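Dravevent slotted aluminum work table: a review after one winter of computer repairs

I fix and rebuild used workstations, mostly for small offices that don't want to buy new. For years I did this on a door laid over two filing cabinets. In December I replaced it with the Dravevent work table, the one with the slotted aluminum top. It cost $186 plus shipping. I paid for it myself.

Assembly took one evening. The legs bolt to the top from underneath, and the bolts drop into the slots and turn to lock. Two of mine had burrs and had to be filed. The instructions are a single folded sheet with small drawings, and step 11 shows the crossbar upside down. Rizwan Bajwa, who shares the shop with me, noticed it before I had tightened anything.

The table is stiff. I can lean on a corner with a heavy tower on it and it doesn't rock. The feet adjust with a wrench, which you have to supply.

The slots are the reason to buy this. Any bracket or plate that takes a standard slot nut can be fixed down and moved again in a minute or so. I keep a fixture plate next to the computer for small parts. A magnetic dish used to do that job, and I kept knocking it onto the floor. The best place for the plate is on the left, on the same side as the power supply when the case is lying down.

The slots also collect things. Screws go into them, and the small ones are hard to get out. I now run a strip of plastic cover in the slots closest to me. Dreto sells it by the roll and it cuts with scissors. It should come with the table.

Most of my work is processor and memory swaps with the tower on its side. The height suits me standing, but Hina Pirzada at the front desk is shorter and finds it too high for looking down into a case. 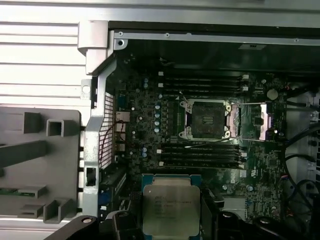
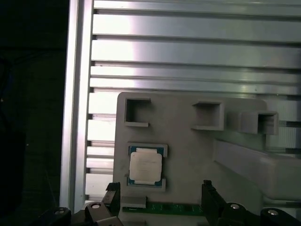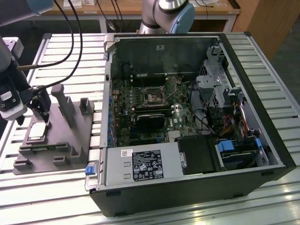 Glare is my main complaint. Bare aluminum under a bright lamp throws a lot of light back at you, and I had to move my lamp to the other side of the bench. Reading small engraving on a chip is tiring until you get the angle right.

Bare metal also scratches painted cases if you slide them. Lift them, or put a mat down. Static is a separate matter. I clip my wrist strap to the computer chassis and don't count on the table for that.

I looked at the Mandov bench first. It has drawers and a wood top, and it costs $40 less. If you only open a computer now and then, get that one. For daily work I would buy the Dravevent again, with the slot covers in the same order.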